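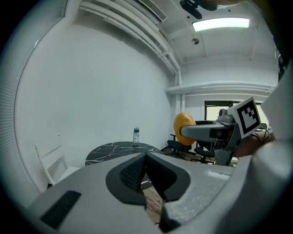
# Boststead Small Business Podcast Listings

Last updated: 29 July 2024

A table of podcast episodes aimed at people who run small firms, with details of who the show is for and whether it takes guests. It was put together by Owino, a two-desk marketing office in Boststead, for matching clients to shows. We use it most weeks and have cleaned it up enough to share.

## What is in it

- `shows.csv`: 66 shows, one per row
- `episodes.csv`: 3000 episodes, one per row
- `topics.txt`: the topic words we allow, with a short note on each

The two tables join on `show_id`. Files are UTF-8 with commas between fields. Dates are day first.

## Fields in shows.csv

- `show_id`: short code, never reused
- `title`: as it appears in the feed
- `audience`: sole trader, shop, trades, online seller, consultant or mixed
- `guests`: yes, no or sometimes
- `pitch_route`: form, email or none given
- `usual_length`: in minutes, middle value for the show
- `status`: running, paused or ended

`audience` was filled in by hand after listening to at least two episodes. If a show changed direction we went with the newer episodes.

## Fields in episodes.csv

- `show_id`
- `date`
- `episode_title`
- `topic_1`, `topic_2`: the second may be blank
- `guest_trade`: what the guest does for a living, blank for solo episodes
- `summary`: up to 400 characters, written by us and not copied from show notes

Guest names are left out on purpose.

## Sources

Feeds were read with Momum, our own feed reader script. Shows that are only on video sites were skipped. Trailers, repeats and bonus clips under five minutes were taken out.

## Known problems

- Download figures are not included. Few shows publish them and those that do count in different ways.
- "Marketing" is overused as a topic. Anything tagged before February may need a second look.
- Shows with two feeds sometimes have the same episode twice. Check the title before counting.
- English-language shows only, and mostly British ones.

## Using it

Free for any use, including paid work. Please credit Owino. Check a show's own site before you pitch, as contact routes change more often than we update.

## Related

- Darano newsletter list for local firms
- Momum feed reader
- Boststead trade events calendar

## Comments

**tillroll:** The `pitch_route` column saved me an afternoon. Two of the forms are dead now, I've sent you the codes.

**northyard:** Any chance of splitting "trades" into building and everything else? A florist and a roofer want different shows.

**owino-office:** Thanks both. Dead forms will be set to "none given" in the next update. The trades split is on the list but it means listening again, so it will be slow.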